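Summer Storm Season: Reviewing Your Home and Renter's Coverage

Member Services Bulletin, Aug 19, 2022

Late summer brings more property claims to Stikau Mutual than any other part of the year. Heavy rain, high wind, and overloaded electrical circuits account for most of them, and a good number arrive from households that had not looked at their policy in several years. Members are encouraged to set aside an evening before the end of the season to read the declarations page, confirm the coverage limits, and update the contact details on file.

The declarations page is the first sheet of the policy packet. It lists the named insured, the address of the property, the amount of coverage for the dwelling and its contents, and the deductible. Members who rent will find a figure for personal property and a figure for liability, but none for the building itself, which is the responsibility of the owner. If any of these entries is out of date, a correction may be requested by telephone or through the member portal at no charge.

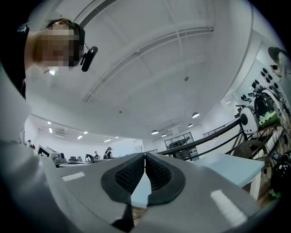

Deductibles deserve particular attention. Many policies carry one deductible for ordinary losses and a separate, higher one for wind and hail. A member with a standard deductible of $600 may have a wind deductible of $1,000, and the higher amount applies even when the storm also brought water into the house. The two figures appear on the same line of the declarations page in packets issued before June, and on separate lines in packets issued after that.

Water claims remain the most common source of misunderstanding. The standard homeowner's policy covers sudden damage from inside the house, such as a burst supply line or a failed water heater. It does not cover rising water that enters from the ground, and it covers sewer or drain backup only when the backup endorsement has been added. Slow leaks that have gone on for weeks or months are treated as maintenance and are generally excluded.

"Members often tell us they have water coverage, and in a sense they do," said Kerstin Holmgren of the claims department. "What we need to know is where the water came from. A photograph taken before the cleanup begins will answer that question faster than any form."

Flood insurance is written as a separate policy. Members who live outside a mapped flood zone may still purchase it, and premiums in those areas are usually lower. Please note that a new flood policy is commonly subject to a waiting period, and that coverage cannot be arranged once a storm is on its way. The agency office can provide a quotation and explain which dates would apply.

Preparing a Household Inventory

A written inventory is the single most useful document a member can have after a loss. It need not be elaborate. A list by room, with the approximate year of purchase and the price paid, is sufficient for most claims. Receipts should be kept for appliances, musical instruments, tools, and anything bought on installments. Serial numbers should be recorded where they can be found.

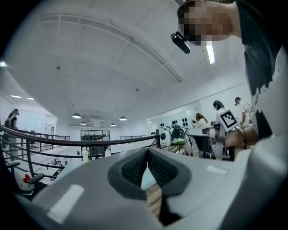

Certain categories of property are subject to their own limits regardless of the total on the declarations page. Jewelry, firearms, silverware, coin collections, and cash all fall into this group. A member whose property in one of these categories is worth more than the limit should ask about scheduling the items individually. Scheduled items are listed by name with an agreed value, and the deductible is often waived.

Clothing and footwear are frequently left off the list, although replacing them can cost a family a considerable sum. Linens, kitchenware, and books are also overlooked. Members are advised to open every closet and drawer when preparing the list -- the contents of a garage or a storage unit should be included as well. Property kept in a rented storage unit is often covered only up to a percentage of the personal property limit.

Once finished, the inventory should be stored away from the home. A copy may be uploaded to the member portal, mailed to a relative, or placed in a safe deposit box. Members who prefer paper may ask the office for the printed inventory booklet, which has 26 pages and space for attaching receipts.

Reporting a Loss

Members should report a loss within 72 hours whenever it is safe to do so. The claims line is open at all times, including holidays. The representative will ask for the policy number, the date of the loss, a short account of the damage, and a telephone number where the member can be reached. Temporary repairs, such as covering a broken window or a section of roof, are permitted and expected. Keep the receipts, as reasonable costs are normally reimbursed. Permanent repairs should wait until the adjuster has visited or has approved the work in writing.

Damaged items should not be thrown away before the adjuster has had the opportunity to see them. Where items must be removed for health reasons, photographs and a short written list will be accepted in their place.

Members should also be cautious about contractors who go door to door after a storm. A reputable contractor will provide a written estimate, proof of license, and proof of liability coverage, and will not ask for full payment in advance. No member is required to sign over the rights to a claim in order to have work done.

The draft of this item was sent to several members for comment, and two of the replies have been included with permission.
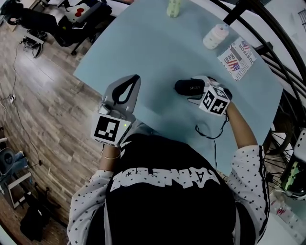 Sverre Sjögren wrote that the storage unit rule had caught him by surprise after a roof leak at the facility, and he asked that it be mentioned at every renewal. He had assumed that the full personal property limit followed his belongings wherever they were kept. The renewal letter will carry a line on this point beginning with the next mailing.

Ľubica Šimko asked whether roommates share a renter's policy. They do not, unless each is named on it. Roommates who are unrelated are generally better served by separate policies, as a claim made by one will otherwise appear on the record of both.

Policy reviews may be scheduled with Sherif Ragab or Birger Kristiansen at the Fullov office. Please bring the current declarations page and any endorsements received since the last renewal.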